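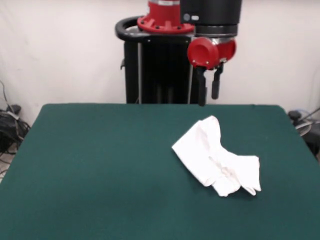

Can members who missed the open day still see the cloth handling demonstration?

The Varcombe workshop is running it again in August, and places are booked through the same form as last time.

Open day report: cloth handling at Varcombe

The spring open day was held on 01/05/2025 at the Varcombe workshop. We had 50 visitors over the day, split into small groups so that people could stand close enough to see. Each group got a short talk, a demonstration and time for questions. The talk was given by the Vernel team, who have been working on soft items since last year. Most of what they showed was new to our readers, who are used to hearing about boxes, trays and machined parts.

The point of the talk was simple. A box has the same shape every time you meet it. A piece of cloth doesn't. If you drop a towel on a table 300 times you get 300 different shapes, and a program that stores one good grasp for the item is of little use. The team's software, which they call Pundix, looks at the item as it lies and picks a place to close the fingers. If the first choice turns out badly, it looks again and tries somewhere else.

Several people asked why the team doesn't use suction, which is common in packing work. The answer was that thin fabric lets air through and folds up into the cup. They have tried it and may go back to it for heavier material.

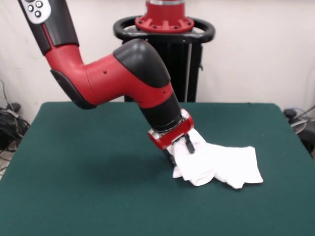

Grasping was the part most visitors had come for, and each group spent longer on it than the schedule allowed. The Vernel team kept the setup plain on purpose, with a single item and a two-fingered gripper. Flat fabric is the hardest case, they told us, because there is nothing for the fingers to close on. A fold or a ridge gives them something to hold. With the white cloth you can see the result of a good choice: the fabric is bunched between the two black fingers and comes up in a small peak, while the rest stays spread out on the green felt. The felt was a subject of its own. A hard, shiny top lets the cloth slide away when a finger touches it, and it also throws reflections that upset the camera. The team tested 2 other coverings before settling on this one.

The question of force came up in every group. Press too lightly and the fingers close on air. Press too hard and the arm pushes into the table and stops with a fault. The felt has a little give, which helps, but the speaker said that the height of the table still has to be measured again whenever it is moved. One visitor from a laundry business asked about damp items. The team has only worked with dry ones so far and would not guess at the results.

There was also some discussion of speed. Anyone hoping to see a machine sort a full basket in a minute will have been disappointed. The arm moves slowly during demonstrations, partly for safety and partly so that visitors can follow each step. The team would like to show a faster cycle at the next event, but made no promise.

After the break we moved on to sensing. Depth cameras measure how far away each point is, and they do this well on matte surfaces seen straight on. Edges are harder. At the boundary between a near object and a far one the camera often has no reading at all, and those points show up as black specks. The view used in this part of the talk has plenty of them around the arm and along the sides of the mat. Pundix leaves such points out when it chooses a grasp, so a gap in the wrong place can hide a perfectly good fold. Haberkorn is lending the group a second camera for the summer, and the plan is to fill some of the gaps by combining two views.

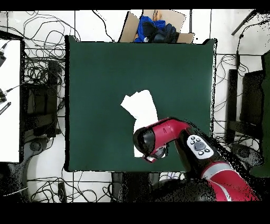 August session

The repeat will follow the same program, with more time for questions. There will be 3 groups, and each one is limited to the number of people who can stand safely behind the line. Please give your first and second choice of group on the form. Closed shoes are required in the workshop, and bags should be left at the front desk.

Visitors who want to suggest an item for the arm to try should write to the Varcombe office before booking closes. It needs to be clean, dry, and free of zippers and buttons.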